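4 Zimmertüren: Prüfung, Einstellung und Pflege

4.1 Geltungsbereich

Dieser Abschnitt gilt für alle einflügeligen Innentüren mit Drückergarnitur und Buntbart- oder Zylinderschloss in den Gästehäusern Starnidberg und Benavides. Glastüren und Türen mit Metallrahmen werden in Abschnitt 5 behandelt. Brandschutz- und Rauchschutztüren dürfen ausschließlich durch einen zugelassenen Fachbetrieb eingestellt werden; die nachstehenden Anweisungen sind auf sie nicht anzuwenden.

Die Arbeiten sind vor jedem Saisonwechsel sowie nach jedem Austausch eines Bodenbelags durchzuführen. Der Regeltermin liegt im November. Abweichende Termine sind mit der Hausverwaltung, Frau Milagros Giraldo, abzustimmen.

4.2 Erforderliche Hilfsmittel

Innensechskantschlüssel, 4 mm und 5 mm
Kreuzschlitzschraubendreher
Wasserwaage
Fühlerlehre oder Papierstreifen, 80 g/m²
Zwei Montagekeile
Fusselfreies Tuch und Neutralreiniger
Graphitpulver für den Schließzylinder
Prüfblatt Pridum 388

4.3 Sichtprüfung

1. Tür vollständig schließen. Der Drücker muss nach dem Loslassen selbsttätig in die waagerechte Stellung zurückkehren.

2. Türschild auf festen Sitz prüfen. Es darf sich von Hand weder verschieben noch verdrehen lassen. Lose Schrauben sind handfest anzuziehen — ein Akkuschrauber ist hierfür nicht zulässig.

3. Schlüssel einführen und zweimal vollständig schließen. Bei schwergängigem Schloss ist nach Abschnitt 4.5 vorzugehen.

4. Fuge zwischen Türblatt und Zarge auf der Schlossseite über die gesamte Höhe kontrollieren. Der Papierstreifen muss sich an jeder Stelle ohne Widerstand durchziehen lassen.

5. Untere Ecke auf der Schlossseite gesondert prüfen. An diesem Punkt macht sich ein abgesenktes Türblatt zuerst bemerkbar. Schleifspuren auf der Bodenschwelle sind im Prüfblatt mit ihrer Länge in Millimetern einzutragen.
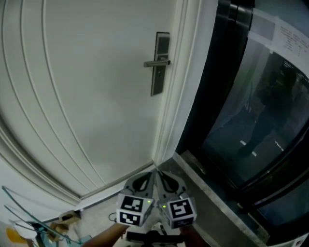
6. Tür langsam bis zum Anschlag öffnen und dabei auf Schleifgeräusche achten. Bleibt das Türblatt in halb geöffneter Stellung nicht stehen, ist die Zarge mit der Wasserwaage auf lotrechten Sitz zu prüfen.

Hinweis: Aufgesetzte oder geprägte Zierleisten auf dem Türblatt sind nicht tragend. Haken, Kleiderbügel und Hinweisschilder dürfen dort nicht angebracht werden.

4.4 Einstellen der Höhe

Schleift das Türblatt auf der Schwelle, wird es an den Bändern angehoben. Für diesen Arbeitsschritt sind zwei Personen erforderlich.

1. Tür im rechten Winkel öffnen und beidseitig mit Montagekeilen sichern.

2. Abdeckkappen der Bänder abziehen und griffbereit ablegen.

3. Klemmschraube am unteren Band um eine halbe Umdrehung lösen, anschließend am oberen Band ebenso.

4. Höhenschraube am unteren Band im Uhrzeigersinn drehen, höchstens eine Viertelumdrehung je Durchgang. Das obere Band in gleichem Maß nachstellen.

5. Klemmschrauben anziehen, Keile entfernen und die Tür schließen. Die Prüfung nach 4.3, Schritte 4 und 5, ist zu wiederholen.

VORSICHT — Quetschgefahr! Während der Einstellung nicht unter das Türblatt oder in den Spalt auf der Bandseite greifen. Ein Türblatt der Ausführung Flandent wiegt etwa 50 kg.

Reicht der Verstellweg nicht aus, ist die Arbeit abzubrechen und eine Meldung an die technische Leitung zu richten. Das Abhobeln der Unterkante ist ohne schriftliche Freigabe untersagt.

4.5 Schloss und Drücker

1. Schlüsselloch mit einem trockenen Pinsel von Staub befreien.

2. Eine geringe Menge Graphitpulver auf den Schlüssel geben und diesen mehrfach einführen. Öl und Sprühfett dürfen im Schließzylinder nicht verwendet werden.

3. Hat der Drücker Spiel, Gewindestift an der Unterseite des Drückerhalses nachziehen.

4.6 Reinigung

Weiße Lackflächen werden mit einem feuchten Tuch und Neutralreiniger abgewischt und sofort trockengerieben. Scheuermittel und Schmutzradierer hinterlassen matte Stellen. In den Vertiefungen neben Zierleisten ist in Längsrichtung zu wischen. Die Schwelle ist zu saugen, bevor sie feucht gereinigt wird — Sandkörner zerkratzen sonst die Oberfläche.

4.7 Dokumentation

Das ausgefüllte Prüfblatt ist zu unterschreiben und bei der technischen Leitung, Frau Ilgın Aydoğan, abzugeben. Für jede Tür ist ein eigenes Blatt zu verwenden. Nicht behobene Mängel sind mit Raumnummer und Türseite anzugeben.

Stand dieses Abschnitts: 27.2.20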